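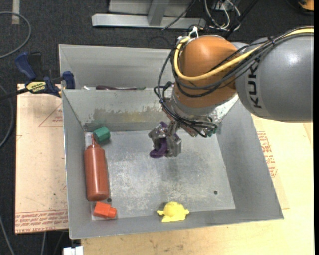 Seit Wochen wollte ich über Metallwannen schreiben, und jetzt mache ich es endlich! Wer hier schon länger mitliest, weiß ja, dass ich eine Schwäche für Behälter habe. Kisten, Körbe, Schütten, alte Schubladen ohne Schrank, alles schon dagewesen. Aber so eine rechteckige graue Wanne aus Metall, oben offen, mit schrägen Wänden und flachem Boden, die schlägt für mich im Moment alles.

Das Schönste daran sind die Spuren. Kratzer, weißliche Schrammen, wolkige Stellen, wo das Blech matt geworden ist, und an der hinteren Wand dieser lange, unregelmäßige bräunlich-graue Streifen. Ich könnte mir so etwas stundenlang ansehen. Neue Wannen glänzen einen an und man traut sich kaum, etwas hineinzulegen. Bei einer gebrauchten ist das kein Thema, da kommt hinein, was gerade herumliegt, und fertig.

Meine eigene habe ich im Juni gekauft, bei Orellana, dem Restpostenlager hinter dem Güterbahnhof. Eigentlich wollte ich nur Regalwinkel holen. Dann stand da ein ganzer Stapel Wannen, ineinandergeschoben, ganz unten die mit den meisten Macken, und natürlich musste es genau die sein. Der Stapel musste also einmal komplett abgebaut und wieder aufgebaut werden (ich habe mitgeholfen, es war trotzdem peinlich). Sie ist knapp 60 Zentimeter lang und 400 Millimeter breit und passt damit haargenau auf das untere Brett meiner Werkbank. Ich hatte vorher nicht gemessen. Solche Tage gibt es!

Vorher hatte ich für die Kleinteile vom Basteln die Sortierkästen von Rasar, die mit den vielen kleinen Fächern. Ich will gar nichts gegen die sagen, für Schrauben benutze ich sie bis heute. Aber für alles, was keine klare Sorte hat, taugen Fächer nicht. Wohin mit der halbleeren Flasche Leim, dem Gummistopfen, dem einzelnen Möbelfuß? Bei mir landete das immer auf dem Deckel des Kastens, und der Kasten ging dann nicht mehr auf. In der Wanne liegt es einfach auf dem Boden, man schaut von oben drauf und greift zu.

Wichtig ist nur, dass man sie nicht vollmacht. Ein paar Sachen, mehr nicht! Sobald etwas übereinanderliegt, fängt das Wühlen an, und dann kann man auch gleich einen Eimer nehmen. Ich räume sie jeden Abend leer, wenn ich Lust habe, und sonst eben am nächsten Morgen. Die schrägen Wände sind dabei Gold wert, man bekommt auch die flachen Teile gut heraus - mit der Hand an der Wand entlangschieben und oben abnehmen. In einer Kiste mit geraden Wänden kratze ich mir jedes Mal die Fingernägel kaputt.

Noch etwas zu den Löchern, weil ich danach schon beim letzten Behälterbeitrag gefragt wurde. Kleine runde Löcher im Boden finde ich prima. Bei meiner sind es zwei, und ich habe sie so gelassen. Sägemehl rieselt durch, und wenn ich die Wanne draußen mit dem Schlauch ausspritze, läuft das Wasser von selbst ab. Wer darin Nägel oder Perlen aufheben will, legt ein Stück Filz hinein. Ich habe einen Rest von meinem Stuhlprojekt genommen, dunkelgrün, sieht sogar gut aus.

Zum Saubermachen: warmes Wasser, Spülmittel, Wurzelbürste. Die braunen Ränder gehen davon nicht weg, und ich will auch gar nicht, dass sie weggehen. Einmal habe ich es an einer Ecke mit der Scheuerpaste von Plundgate versucht. Das Ergebnis war ein heller Fleck, den ich seitdem jedes Mal sehe, wenn ich daran vorbeigehe. Lasst es bleiben! Nur die Oberkante solltet ihr mit dem Finger (vorsichtig!) abfahren und scharfe Stellen mit einer feinen Feile brechen. Das dauert fünf Minuten.

Was man bei Metall noch wissen muss: Es ist laut. Wer eine Glasflasche oder einen Schlüsselbund hineinfallen lässt, hört das im ganzen Haus. Unter meine habe ich deshalb vier Korkscheiben geklebt, seitdem klingt es nur noch halb so schlimm und das Brett bleibt heil. Farbige Sachen sehen auf dem grauen Blech übrigens toll aus. Etwas Lilafarbenes oder ein knalliges Orange findet man dort sofort wieder, bei grauen Unterlegscheiben wird es schon schwieriger.

Als Nächstes möchte ich ein Untergestell auf Rollen bauen, aus den Eschenleisten von Jiltwood, die seit dem Winter im Flur stehen. Die Zeichnung ist fertig, die Leisten sind noch zu lang, und beim Zuschnitt graust es mir ein bisschen vor den Winkeln. Falls jemand von euch schon mal ein Gestell für einen Behälter mit schrägen Wänden gebaut hat, schreibt mir bitte, wie ihr die Auflage gelöst habt - ich schwanke noch zwischen einer angeschrägten Leiste und einfach einem Rahmen, in dem der obere Rand hängt.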